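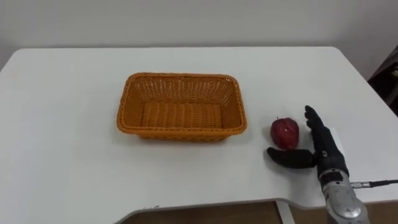 My aunt held that you could judge a house by what it kept its fruit in, and she had judged a good many in Pistwood before she left me hers. I had painted over nearly everything by October, walls and all, until the kitchen was as white as the inside of an egg. What I couldn't bring myself to part with was the orange basket, with its thick braided rim, and there it sat on the white table with nothing in it and one red apple beside it, stalk up, as if waiting to be asked in.

The apple was the last from the tree she called the Tredonero, a name I have never found in any book (I did look, one wet afternoon, and came home with a cold instead). There had been three that year. The first I ate over the sink, and the second went into a pie that was mostly pastry, and very nice too.

"Well, go on," I said to the last one, for I had started talking to things by then, as she used to.

It seemed mean to eat it and sad to let it wrinkle. So I fetched my coat, put the apple in the basket and the basket over my arm, and set off down Starnent Lane to the new people, who had been there since summer and to whom I had not yet said so much as good morning.

December 2019
By the author of the Pistwood stories

Home Stories Older Contact

Search this site Go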